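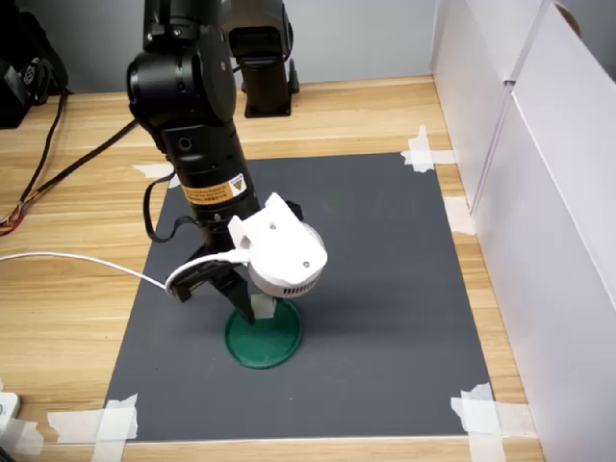

A black robotic arm above a dark gray mat.

How a Soap Says Goodbye

In the kitchen of the Phillips family, on the set of Teltgate, there is a chair which has its back to the window. For 16 years it belonged to Ron Phillips, and when the character left the series in February, the writers had a long discussion about whether another person was allowed to sit on it.

"We decided yes, but only after five episodes," says Emrys Prydderch, the story editor. "And the first one who sits there must be the daughter, and she must do it by accident."

I have watched Teltgate since I moved to this country. I learned a good part of my English from it, including several expressions which I later had to stop using at work. So I came to the studio with more respect than a reporter should probably have. I wanted to understand one thing, which is how a daily serial removes a person that the viewers have seen more often than their own cousins.

Exits are harder than arrivals, according to Prydderch. A new character can walk into the pub, order a drink and be rude to somebody, and the audience will wait a few weeks before it judges him. A departing one carries all his old stories with him. Ron had been married twice to the same woman. He had burned down the boat shed and let his brother take the blame. He owed money to half of Pulindale, the small town where the series takes place, and viewers remember debts very well.

The actor behind Ron, Fidel Painemal, told the producers that he wanted to leave almost a year before the public heard of it. He had no quarrel with anybody. He wished to do theater again and to have his evenings tired in a different way, as he puts it. We met in the canteen, where he still comes for lunch although he is no longer employed in the building.

"They asked me, do you want to die?" he says. "I said I would prefer a bus."

The question is a practical one. In a soap, death closes the door, and a bus leaves it open. Most actors ask for the bus, and most producers like it also, as ratings can go down and a returning face is cheaper than a new family. But Prydderch had a different opinion this time. He thought that Ron was a man who always ran away, from the wedding, from the fire, from the hospital when his grandson was born. If he took a bus, it would be only one more time. For the ending to mean something, Ron had to stay in one place until he had told the truth, and then he could go wherever he liked.

This is how the writers came to the episode which the fans call simply "the kitchen." It has one room and two actors. Ron sits in his chair and tells his brother about the boat shed, and the brother, who has known it for years, continues to peel potatoes. There is no music before the final credits.

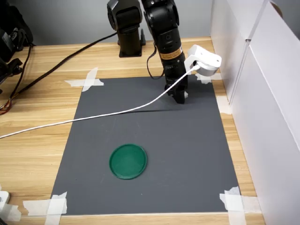
It was not an easy episode to get approved. Puvivar, the company that produces the series, likes to have three storylines running in every half hour, so that a viewer who is bored with one will stay for the next. An episode with only one story is a risk, and the first version of the script was sent back with a note in the margin that asked where the other people of the town were. Prydderch answered that they were at home. The second version was sent back too. The third was accepted on the condition that the episode before it would be a loud one, and therefore the viewers were given a wedding, a fist fight and a horse on the loose in the same evening.

Painemal learned the text for "the kitchen" on long walks with his dog. He is used to learning quickly, because a daily serial gives little time, but here he had long speeches and nobody to interrupt him. The recording took one afternoon. He asked for a second attempt at the last page, and then he asked them to use the first.

"In the second one I was crying," he says. "Ron does not cry. I was crying because I had to give back my parking place."

The reaction surprised both men. Letters arrived at the studio, real ones on paper, 300 of them, and many did not speak about Ron at all. People wrote about a brother they had not called, or about a father who had a chair like this one. Prydderch keeps them in a cupboard in the writers' room and takes one out when a meeting becomes too much about ratings. There were complaints as well. One woman, a viewer for 40 years, considered it very unfair that Ron never paid back the money to the owner of the bakery, and asked whether this would be corrected.

It will be. I was shown the page of a coming script in which an envelope arrives at the bakery without a sender. I am allowed to say this much, and I am asked not to say what else is in the envelope.

As for the daughter, she is now the center of the Phillips household, and the writers are careful not to give her all her father's sins at once. She has inherited his van and his bad temper. In the stories planned for the autumn she will discover that the boat shed was insured, something that even her uncle does not know, and she will have to choose who hears it first.

Painemal does not watch the series at present. He tried it once after his departure and found it strange to see the kitchen from the outside. But before I left, he asked Prydderch across the table, in a very low voice, who was sitting in the chair now.

"The cat," said Prydderch, and went to get more coffee.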